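Simulated demonstration gathering

Simulated demonstration gathering is the practice of collecting examples for a learning system inside a rendered world instead of a workshop. An operator or a script carries out a task, and the simulator stores views and commands. Idik and Peltonen are two tools used for it.

Supporters stress the low cost. Witix reported gathering 65 hours of examples in 16 days, but did not say how many were near copies of one another. Scenes are often put together from stock models — a cannon may share a floor with a chair and a small table — and variety of objects is easily mistaken for variety of behavior. 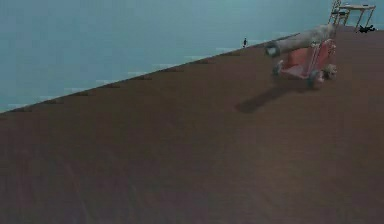 How many examples does a system need?
There is no agreed number, and published counts are hard to compare when each group defines an example differently.

Criticism

Sølve Nyberg, reviewing the Wundadside collection, found that 30 of its tasks came from only nine starting layouts. He argued that success rates measured in the same simulator say little about real machines. The maintainers added new layouts in January, but have not published a repeat of the tests.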